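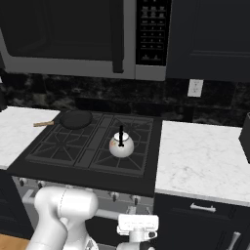
4. What went wrong (kettle task, sim)

Task was supposed to be the easy one. Arm starts low in front of the range, goes up over the front edge, grabs the kettle by its top handle, lifts it off the right grates, sets it down on the marble counter to the right. Pan on the back left burner is just clutter, policy is meant to ignore it.

We ran 400 episodes over a weekend. Started Saturday morning, left it going on the lab machine. Success was nearly 80 percent which looked great. Then we watched the replays.

4.1 The fault

In 25 of the episodes marked success the wrist housing goes into the range front on the way up. Not a graze either. The arm pushes against the knob row, the solver lets it sink in a bit, then it pops free and carries on to the kettle like nothing happened. Our checker only asked "is the kettle on the counter and upright" so all of these got a pass.

On a real stove that is a bent knob or a burner turned on under a kettle with a gripper next to it. So we are treating it as a safety problem and not a scoring bug.

4.2 Cause

Took us most of a week. First guess was the Driltix planner — wrong, the planned paths were clean when we replayed them alone. Second guess was the gripper model from Dasard having a bad collision mesh. Also wrong, mesh is fine.

Real cause: contact reporting was switched off for the range in the kitchen asset. Knobs, oven handle, front panel, all of it. Somebody on our team (could be any of us, we did not log it) turned it off in the early tests to speed up loading and it stayed off. Physics still pushed back but no contact event ever reached the force limit, so the limit never tripped.

Made worse by the start pose. Gripper begins very close to the range front, there is hardly any room to swing up.

4.3 Fix

- contact reporting back on for every fixed asset
- force limit now stops the episode and marks it failed, no matter where the kettle ends up
- start pose moved back from the range
- checker reads the contact log before it looks at the kettle

Reran the 25 bad ones with the same seeds and the old start pose. All stopped at first contact. With the new start pose 2 still hit, both on the oven handle. We havent solved those, probably needs a waypoint higher up.

4.4 Still open

Full rerun not done, ran out of hours on the Flurnier cluster. The success number in section 3 is the OLD one so dont quote it. Will replace it if we get more time before the May demo.

Also the logs from the first batch are missing joint torques, see appendix B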